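Open day at the Urkero mill, Nurville

June 18, 2019
Filed under: Day trips, Mills and makers

Writing this up fast before I lose my notes, which are on the back of a parking stub and two napkins. So forgive the order of things.

Urkero opens the spinning and dyeing sheds to visitors twice a year, once now and once in December. I've missed it four times running. Trudy Ormsby got us on the list this time, morning tour, meet at the gatehouse. Three hours' drive for me. Left in the dark, coffee in Tevis, the place by the bridge with the bad parking and the very good rolls. If you go, get the seeded one.

Nurville itself is one long street and the river. Mill at the bottom end, brick, taller than you expect. You can hear it from the post office.

Tickets are $10 and they want cash. There's no machine in town that I could find. Trudy paid for me, I still owe her.

Our guide was Benito Zabala, who started in the carding room at seventeen and now does repairs on anything that turns. Quiet man until you ask about belts. We got the safety talk in the yard, then ear plugs, then straight into the wool store. Bales up to the ceiling, tags with the farm and the grade. The smell! Sheep and dust and something like old candles. My hair still has it.

He pulled a handful out of an open bale and passed it around. Greasy, gray-brown, bits of straw in it. Then a handful from after the wash and it was like two different animals.

Washing. Four long troughs, rakes moving the wool down the line, each one cleaner than the last. Very wet floor. Hot too. They sell the grease on to somebody who makes hand cream, he wouldn't say who. One woman in our group asked three times.

Carding next and this was the best part for me. Huge rollers covered in tiny wire teeth, and the wool comes off the far end as a kind of web, so thin you can see the person on the other side of it. It gets split into strips and rubbed into soft ropes with no twist at all. You can pull one apart with two fingers. Benito let us. I got fluff all over my front.

About clothes. The sign-up email said long sleeves, closed shoes, nothing loose, no scarves. They mean it, a man in sandals got left at the gatehouse with a magazine. I went with my dusty pink long-sleeve, jeans and the old boots, and it was fine in the wool store and far too much in the dye house. Next time a thinner one. Also bring a lint roller for the car. 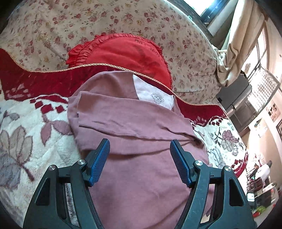
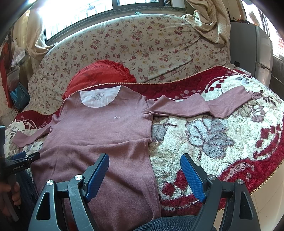 The pink long-sleeve, folded in the first and laid out on the bed in the second.

OK, spinning. 1,323 spindles on the floor when they're all running, and they were all running. You stop trying to talk. The frames are long and there's one person walking up and down each pair, looking for broken ends, and when she sees one she just flicks it back on without slowing down. I watched Esperanza Echevarría do it over and over and I still could't tell you how. She showed me slowly with the frame stopped and I got it wrong twice and then got it by luck.

She's been there since the old frames. Likes the new ones better, less bending. Her mother worked the same aisle. I asked if it was boring and she said Mondays are.

Then across the yard to the dye house. Steam, pipes, vats with lids like submarine hatches. They were doing a dark green for Vidal, the blanket people up the valley, who are apparently very fussy about their green. There's a little room at the side with a window facing north where Trinidad Lorente matches samples. Drawers and drawers of yarn snippets pinned to cards. She holds the new one next to the card, turns around, looks again. Shakes her head, back it goes. A half shade off, she said. Looked identical to me and to Trudy, who paints.

I asked what the hardest color is. Beige.

She also told us you should never judge a color indoors under store lights, take it out to the sidewalk. I'll be doing that from now on and annoying everyone.

Lunch was in the canteen, included in the ticket which I hadn't realized. Bean soup, bread, an orange. Sat across from Carol Bellamy, who weaves at home and had driven even farther than me. She'd come for the cone ends. More on that now.

The mill shop. It's a shed, really. Open until the last tour is out. Cone ends go by weight, no returns, and you dig for them in big wire bins. Carol went in with a list and a pocket scale. I went in with nothing and came out with a bag of mustard and a bag of that Vidal green, from an earlier batch that didn't pass. $50 all in. Blankets were more than I wanted to spend. Seconds are on the left wall as you go in, check the edges, mine would have had a dropped thread right down the middle if Trudy hadn't spotted it.

They don't take cards there either! Cash cash cash.

Last stop was the old wheel pit. The wheel's gone but the channel is still there and the water goes through loud and brown. Benito says the first owners employed 900 people at the peak, counting the ones who worked from home up the hill farms. There's a photo wall in the corridor with a lot of serious faces and one boy laughing. No labels on most of them. If you have family from Nurville they'd like you to come in and look, they're trying to put names to them.

Practical stuff, quickly:

Parking is behind the chapel, free, full by ten.
Tours are two and a half hours, mostly standing. One bench, in the dye house.
Stairs between carding and spinning. There is a freight elevator, ask ahead.
Photos not allowed in the sample room.
Kids over twelve only.
Bathroom is at the gatehouse and nowhere else, go before.

Drove home the river way, which takes longer and has a farm stand just past the second bridge. Cherries. Ate most of them before the highway.

Trudy wants to do the December one as well, they run the dye house on madder that week. I've said yes, if I get that Monday off. Will post when the list opens.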